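Callidley Brass Luopan, Eight-Inch, Second Edition

Reviewed by Huguette MacPherson

I have been reading houses with a borrowed compass for most of the time I have studied, so when the second edition of the Callidley luopan came up at a fair price I bought one with my own money. I have now used it on nine homes and two shops. Most of what follows is for students who own a small practice compass and are wondering whether to move up.

The plate is a square wooden base with a round brass dial that turns inside it. Red cords cross over the top and tie off at the sides. The dial carries the 24 mountains, the earlier and later heaven trigrams, the 64 hexagrams and a degree ring on the outside. It is a combined plate, so both San He and San Yuan rings are on it. If you only practice one school you will be looking past half of what is printed, and a simpler plate may suit you better.

The needle is good. It settles quickly and comes back to the same place when you turn the base away and return it. I checked it against a hiking compass in an open field and against Rosaire Beaulieu's old plate, which he has carried for years. All three agreed to within a degree. In town the readings wander, as they do with any luopan. Stand well clear of parked cars and take the facing from more than one spot.

The cords arrived slack on mine. With slack cords you can be 2 degrees off without noticing, and near the edge of a mountain that will put you in the wrong chart. Tightening them took a few minutes with the knots undone and pulled through again. Ayanda Botha had to do the same with hers.

Printing is crisp on the inner rings and small on the outer ones. Marlene Cloutier could not read the hexagram ring without a magnifier, and I struggle with it under porch lights. The English booklet is 41 pages. It explains each ring in order and has a fair section on taking a door reading, though it skips the question of what to do when facing and door do not match. 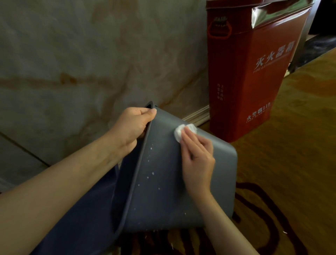

Enlow Metaphysics Study Circle – Compass Group

Weight is the other thing to think about. Brass is heavy, and after an hour of walking a property I want to set it down. The carrying bag has a thin strap and no padding at the corners. I replaced it with a camera bag from a thrift store and have had no trouble since.

I also looked at the Stimen plate before buying. It is lighter, with a printed aluminum dial, and the numbers are larger. The dial on the one I handled was stiff in one direction, and the base had no bubble level. The Callidley has two levels set into the base. They are small but they work, and I use them every time.

A note on upkeep. Keep the plate away from speakers, magnetic cabinet catches and phone cases with magnets in them. I store mine flat on a shelf by itself. Fingerprints come off the brass with a dry cloth. I would not put polish near the rings, as the black fill in the characters looks thin to me in a couple of places.

Chak-lun Kao, who leads our form school evenings, thinks a beginner should spend a year on a four-inch practice plate first. I mostly agree. You can learn the mountains on anything, and a bigger dial will not fix a badly chosen facing. Once you are reading for other people, though, the finer degree ring earns its place – especially on houses that sit close to a dividing line.

The seller replaces a cracked needle cap free in the first 100 days. After that you pay for the part and the postage. I have not had to try it.

I would buy it again, and I would tighten the cords before the first reading.

Posted 17 Nov 2020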